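Rura group reports on contact-gated regrasping
29 Nov 2022

The manipulation group at Rura has finished the first full round of tests on its contact-gated regrasp method, and the internal report is now on the Oltance server under October deliverables. The method deals with one narrow problem: how a five-fingered hand should settle its grip on the rim of an open container when the camera view of the far fingers is blocked by the container itself.

The earlier controller, Otach, planned the whole grip from a single camera estimate taken before contact. The fingers then closed along fixed paths until the motor current passed a threshold. This works on mugs and boxes with straight sides. On a container with a slanted opening it tends to put the thumb too high on the outer wall, and the grip rolls as soon as load is applied.

The new version splits the closing movement into two stages. In the first, the four fingers go over the rim and stop at light contact. In the second, the thumb position is worked out again from the joint angles of the fingers that have touched, with the camera estimate used only as a starting guess. If fewer than 2 fingers report contact, the hand opens and the approach is repeated from a slightly different wrist angle. No tactile skin is needed. Contact is inferred from joint position error and motor current, both of which the hand already reports.

Tests were run over 214 grasp attempts on a mixed set of open containers. The old controller held the container through the standard lift and tilt in 50 per cent of attempts. The contact-gated version held it in 70 per cent. Most of the gain came from containers with an uneven or sloping rim. On straight-sided ones the two methods could not be told apart, and the new one is slower owing to the extra stage.

The remaining failures fall into two groups. In the larger group a finger meets something inside the container before it reaches the wall, and the controller takes this for rim contact. In the other the thumb comes down so low that it touches the table first. A table-height limit has been added for the second case but was not part of the reported runs.

All trials used the right hand alone. The left was held open and clear of the container, and the two-handed variant is left for the next round.
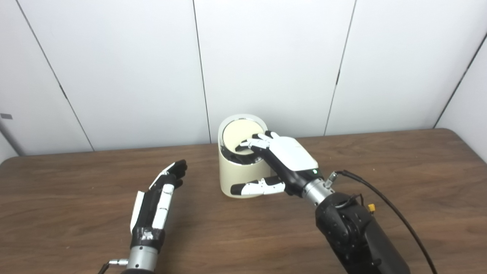

Cervantes asked at the review whether the comparison was fair, given that Otach had never been tuned for sloping rims, and suggested that a better current threshold might recover part of the difference. The group accepts the point. A threshold sweep on the old controller will be run on the same container set before the paper draft is circulated, and the results table will carry both the tuned and untuned figures.

Logs and joint traces for all attempts are in the shared folder. The camera recordings are still being sorted and will be added by container type.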